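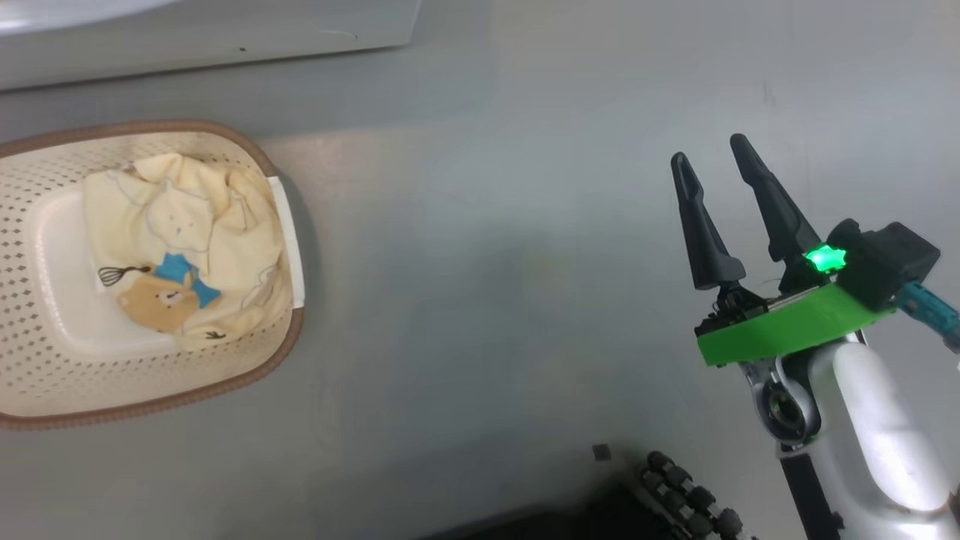 シェア住宅ストゥイストデン(Stistden)入居者定例会 議事録

日時:2021年4月30日(金)午後7時開始、終了時刻は後述のとおり見解が分かれる
場所:1階食堂および各自の部屋(画面越しの参加可)
出席:8名(うち5名が食堂、残りは自室から。自室組のうち1名は終始カメラを天井に向けていたため、天井の出席をもって本人の出席とみなした)
議長:デスピナ・ケルメンディ
記録:ヤスミナ・グルギッチ
配布資料:議題一覧、本棚の蔵書目録(未完)、屋上の見取り図(縮尺なし、方角なし)

1.前回議事録の確認

議長より、前回の議事録について修正の申し出があるかとの問いかけがあった。2号室より、自分の発言として「どちらでもいい」と記載されているが、正確には「どちらでもいいけど」であり、「けど」に真意があったとの指摘。真意の内容を尋ねたところ、覚えていないとのこと。「けど」を追記して承認された。

6号室より、議事録が長いとの意見。記録係からは、短くしたいのは山々だが、発言が減らないかぎり難しい旨を回答した。この件についての議論が続き、今回の議事録がさらに長くなった。

2.共用本棚について

2-1 蔵書の現状

階段下の共用本棚について、3号室から棚卸しの報告があった。現在の蔵書は226冊。目録は「か」行まで入力が済んでおり、残りは連休中に行う予定。どの年の連休かという質問が出たが、議長の判断で質問は取り下げられた。

内訳で目立つのは旅行案内書である。大半が前の住人の置き土産で、載っている食堂はあらかた閉店しているらしい。3号室は「歴史書として分類し直す」ことを提案し、賛成多数で可決。あわせて、料理書のうち電子レンジを使うものと使わないものを分けてほしいという要望が1号室から出されたが、そこまでやると3号室が退去しかねないので見送りとなった。

2-2 上下巻の問題

推理小説『グロークリーの夜汽車』の下巻が見当たらない件。上巻を読み終えた者が食堂に複数おり、空気はやや険しかった。最後に借りたのは誰かという話になり、各自が当夜どこで何をしていたかを順に述べた。アリバイの確認が一巡したところで、5号室が「下巻なら洗面所の棚の上にある」と発言。なぜ知っているのかと問われ、「今朝まで読んでいたから」とのこと。犯人の名前を口にしかけたため、議長が発言を制止した。

決定事項:上下巻のある本は、輪ゴムで束ねて同時に貸し出す。輪ゴムは5号室が用意する。

2-3 貸出ノート

貸出ノートを紙から表計算に移す案について。4号室は賛成、1号室は反対。1号室の主張は、紙のノートには余白があり、余白には感想が書けるというものだった。ためしに最近の感想欄を読み上げたところ、「普通」「まあまあ」「犬が死なない」の順に並んでおり、議場はしばらく静かになった。ただし「犬が死なない」は有用な情報だという点で全員の意見が一致し、ノートは存続と決まった。

3.屋上菜園について

3-1 春の植えつけ

7号室より計画の説明。今年はトマト、バジル、しそ、それに名前を聞き取れなかった豆を植えるという。見取り図が回覧されたが、方角が書かれていないため日当たりについての議論は成り立たなかった。7号室は「行けばわかる」と述べ、議長は「行かずにわかるのが図です」と応じた。次回までに矢印をひとつ書き加えることになった。

昨年のしそについて反省の弁があった。昨年は「少し多めに」植えた結果、夏じゅう全員の食事にしそが入った。2号室からは、いまでも夢に出るとの証言があり、今年は鉢の数を減らすことで合意。減らしてもどうせ増えるのではという声には、7号室は笑うだけで答えなかった。

3-2 土の購入費

土と肥料の購入に3,000円を共益費から支出する件。反対なし。これほど速やかに決まった議題は入居以来初めてだと6号室が感慨を述べ、その感慨のために所要時間は結局ほかの議題と同じになった。

3-3 じょうろ

じょうろの先端部品(蓮口)が行方不明。現在は先がなく、水が一直線に出る。7号室いわく、豆には厳しいとのこと。心当たりのある者は食堂の引き出しに返却すること。名乗り出る必要はない。

4.台所について

4-1 冷蔵庫の名札

中身に名札のない食品の扱いについて再確認した。従来の決まりでは「名札のないものは共有とみなす」だが、これを厳密に運用した者がおり、1号室のプリンが失われた。1号室は、蓋の裏に名前を書いていたと主張。蓋の裏を見るには蓋を開ける必要があり、開けた時点で人は食べてしまうものだというのが4号室の見解で、これを弁明と受け取るか自白と受け取るかで意見が割れた。

決定事項:名前は外側に書く。プリンについては当事者間で話し合う。話し合いの場にプリンを持参することが望ましい。

4-2 大鍋の使用

大鍋の予約が週末に重なりがちである。カレー派と煮豆派の対立と見る向きもあったが、聞いてみるとほぼ全員がカレーだった。それなら一度に作ればよいのではという案が出たところ、辛さの問題が持ち上がり、具の問題が持ち上がり、じゃがいもを入れるか否かに至って議長が休憩を宣言した。

休憩中、ケルメンディ議長が祖母から教わったという焼き菓子を配った。この議事録で唯一、異議の出なかった時間である。

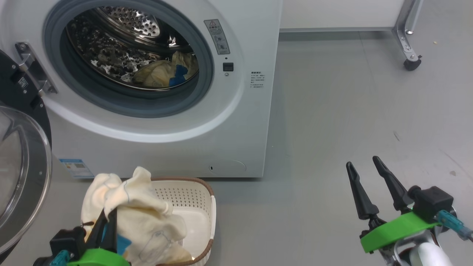
洗濯機(扉を開いた状態)

4-3 休憩後の再開

じゃがいもの件は継続審議とする。大鍋は当面、冷蔵庫横の紙に名前を書いた順とし、紙への記入は鉛筆を禁じる。前回、鉛筆の名前が夜のあいだに別の名前になっていたことを踏まえた措置である。

あわせて、台所の換気扇の紐が短くなったとの報告があった。紐は短くならないと思われるが、6号室によれば確かに以前は手が届いたという。背が縮んだ可能性を本人が強く否定したため、紐が縮んだものとして記録する。議長が紐を継ぎ足す。

5.掲示板と表記について

5-1 玄関の掲示

玄関の掲示板に貼り紙が増えすぎ、肝心の「重要」と書かれた紙が他の「重要」に埋もれている。4号室が調べたところ、重要と書かれていない紙はひとつだけで、それが避難経路図だった。避難経路図を最前面に移し、今後「重要」の使用は議長の許可制とする。なお、この許可制を知らせる紙には「重要」と書いてよい。

5-2 建物名の表記

建物名のカタカナ表記が統一されていない。契約書では「ストゥイストデン」、郵便受けでは「スティストデン」、宅配の伝票では毎回異なる。近所の方は単に「坂の上の」と呼んでいるそうで、通用度からいえばこれが最も高い。

大家であるカドリッチ(Kadrić)管理事務所に正式な読みを問い合わせたところ、「お好きなように」との回答を得た。一同、自由を持て余した。採決の結果、契約書のとおりとする。郵便受けの札は2号室が作り直す。2号室の字が独特であることは承知のうえでの決定である。

5-3 呼び鈴

呼び鈴の音が救急車に似ているという苦情は、今回は議題に入っていなかったが、会議中に呼び鈴が鳴り、一同が窓に駆け寄ったため追加された。宅配だった。音の変更方法を説明書で調べる。説明書は、本棚の「さ」行以降のどこかにあると思われる。

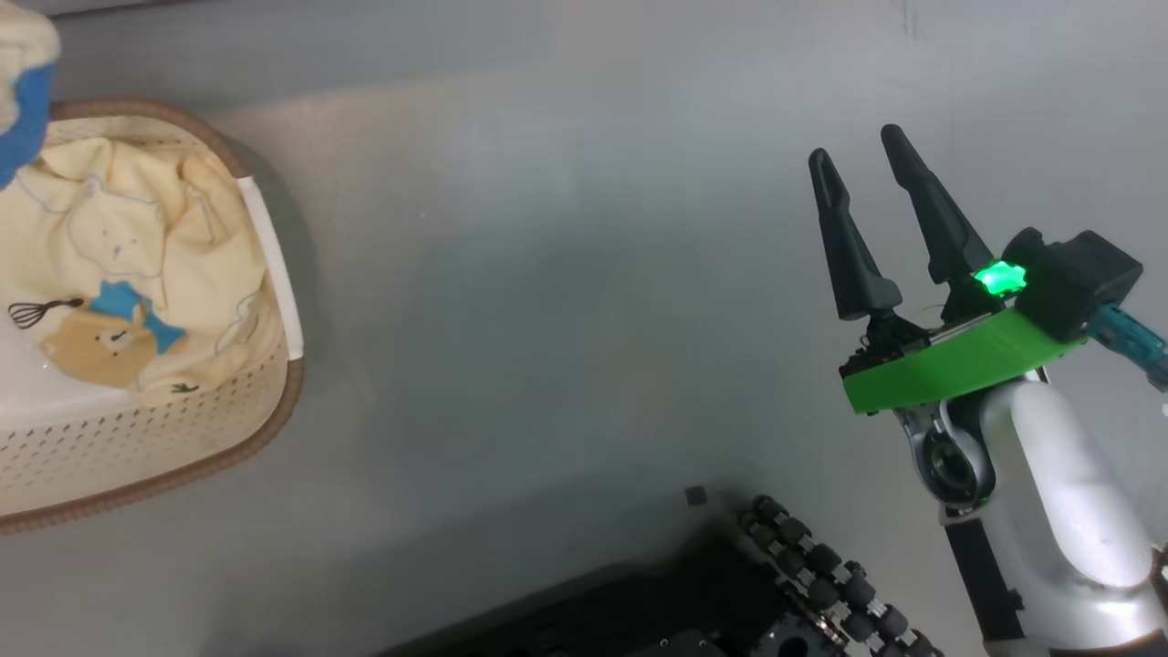
【生活/洗濯・掃除】

6.洗濯と掃除の当番について

6-1 洗濯かごの置き忘れ

かごに洗濯物を入れたまま立ち去る者が複数いる。本人に悪気はなく、少し目を離しただけだというが、その「少し」に映画を一本観終えた例が報告されている。他人の洗濯物に触れてよいかどうかで長く議論した。触れてよい派は実務を、触れてはいけない派は礼節を説き、両派とも自分の置き忘れについては触れなかった。

決定事項:終わった洗濯物は、持ち主に声をかけてから動かす。声をかけても出てこない場合は、もう少し大きな声をかける。

6-2 掃除当番表

当番表の輪が回っていない。厚紙を円く切って画鋲で留めたもので、回すのは当番の者の役目だが、回すと自分の当番が終わったことになり、回さなければ次の人の当番が来ないので、次の人は黙って見守ることになる。4号室はこの仕組みのおかげで冬のあいだ一度も当番が来なかったと述べ、述べたことをただちに後悔した様子だった。

4号室を来月最初の当番とする。全会一致。4号室も賛成した。

6-3 掃除用品

床用洗剤「ドラークリー(Drurkley)」の香りについて。前回の投票で「森」に決まったが、6号室は森にこんな匂いはしないと主張している。6号室は山地の出身で、森に関しては発言力がある。一方、1号室は匂いがするだけありがたいとの立場。使い切るまでは現行のままとし、次は無香料を試す。
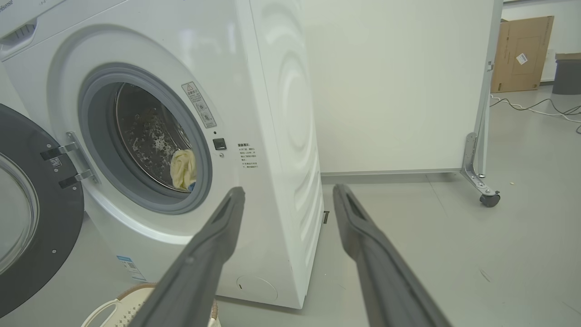

7.共用の自転車について

空気入れが直った。直したのは5号室で、全員が拍手した。ただし直ったのは空気入れであり、自転車のほうは依然として漕ぐたびに鳥のような音がする。7号室によれば、朝この音を聞いて本物の鳥が返事をするという。油を差すべきか、鳥との関係を維持すべきかで若干のやりとりがあり、油を差すことに決まった。

鍵の番号を忘れた者は議長に尋ねること。議長も忘れた場合は3号室に尋ねること。3号室は番号を目録の表紙に書いているそうだが、それでは鍵の意味がないとの指摘を受け、目録の裏表紙に移す。

8.来客について

親族や友人が泊まる場合の届け出について、記録係より現状を説明。様式はあるが、使われた形跡がない。理由を尋ねると、様式の置き場所を知らない、様式があることを知らない、来てくれる人がいない、などの回答があった。最後の回答についてはそっとしておくこととした。

当面は外での集まりを控える時期でもあるため、運用の見直しは先に延ばす。様式は玄関の掲示板に貼るが、「重要」とは書かない。

9.その他

・2号室より、夜の楽器練習は何時までかとの質問。規約では午後9時まで。自分は練習しないが、ウクレレが聞こえるのだという。該当者は画面越しに参加しており、この時だけ音声の調子が悪かった。

・1号室より、食堂の時計が進んでいるとの報告。これに対し3号室から、進んでいるおかげで皆が遅刻しないのだという擁護が出た。しかし進んでいることを全員が知っているので、頭の中で差し引いて結局遅れて来ている。合わせ直すと今度は差し引いたぶんだけ遅れる恐れがあり、触らないことにした。会の終了時刻が食堂組と自室組で食い違っているのはこの時計による。

・5号室より、下巻の結末について一言だけ述べたいとの申し出。却下。

・議長より、焼き菓子の皿が戻ってきていないとの呼びかけ。青い縁の皿である。

宿題一覧

3号室:蔵書目録の続き、呼び鈴の説明書の捜索、鍵番号の移転
5号室:輪ゴム、自転車の油
7号室:見取り図に方角の矢印、土の購入(領収書を忘れずに)
2号室:郵便受けの札
4号室:掃除当番、円盤を回すこと
議長:換気扇の紐、「重要」許可制の貼り紙
記録係:議事録を短くする努力

次回の日程は食堂横の紙に各自の都合を記入して決める。記入はペンで。議題の提案は議長の部屋の扉の下から差し入れること。じゃがいもに関するものは各自ひとつまで。

記録:グルギッチ
確認:ケルメンディ(「けど」の追記を確認済み)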